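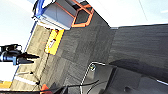 Lempi Lehtinen wrote after the last session to ask why a permit should be needed for a silo that has been isolated, emptied and signed off by the shift lead. Her plant had worked that way for 24 years. The short reply is that isolation and entry are two separate controls, and the Votham case covered in this unit shows what happens when one is taken as proof of the other.

Unit 5. Confined space entry and stored material

5.1 Definitions used in this unit

A confined space is a space that is largely enclosed and carries a foreseeable risk of serious injury from its contents, its atmosphere or the conditions inside it. Size is not part of the test. Silos, hoppers, mixing drums, kiln inlets and open-topped pits can all qualify. A space may become confined for the length of a job, for instance when solvent or welding gas is brought into it.

Stored material means any bulk solid held by gravity, friction or its own crust. It counts as a source of energy and goes on the isolation sheet with the electrical and pneumatic sources.

5.2 The Votham silo

The Votham works at Flernville stored ground limestone in a steel silo with a capacity of 629 tonnes. The outlet had been running slowly since November. On a Sunday shift two fitters locked off the screw conveyor, opened the side hatch and found the cone clear. One of them went in to free the outlet gate. Material held on the wall above the hatch came down and buried him to the chest. He was released after more than 11 hours and lived, with permanent damage to both legs.

Points established by the inquiry:

The conveyor lockout was correct and complete.
The level gauge read zero. It measured at the center line only and could not detect material on the wall.
No permit was raised. The isolation sheet was treated as permission to enter.
The harness was stored in the Mumville workshop, across the site. There was no tripod at the hatch.
The second fitter had no radio and left the hatch to call for help.

5.3 Order of work

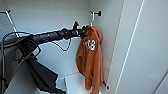

The inquiry recommended a fixed order, and the version below is the one used for the exercises in this course. Steps are not to be run in parallel.

1. Establish whether entry is needed at all. Air lances, vibrators and rotary whips worked from the roof hatch clear most hang-ups.
2. Isolate all sources, including infeed lines from other silos.
3. Inspect the walls from the top with a light. Record the condition of each quarter separately.
4. Test the atmosphere at three heights. Repeat after any break in the work.
5. Fit the harness and line, and rig the tripod or winch before the hatch is crossed.
6. Post an attendant with no other duties.
7. Issue the permit, with a start time and an end time.

Entry is always from above the level of the material. If step 3 shows any build-up above head height, the permit is refused and the job goes back to step 1.

5.4 Rescue plan

A rescue plan that consists of calling the fire department is not accepted for the coursework. The plan must name the equipment, where it is kept, who operates it and the time needed to bring it into use. The Honkanen worksheet has a box for each item. Times should be measured in a drill.

Reading for Unit 6: sections on purging and ventilation. Bring a completed Honkanen worksheet for one space at your own site. It will be marked out of 100, with half the marks for the rescue plan.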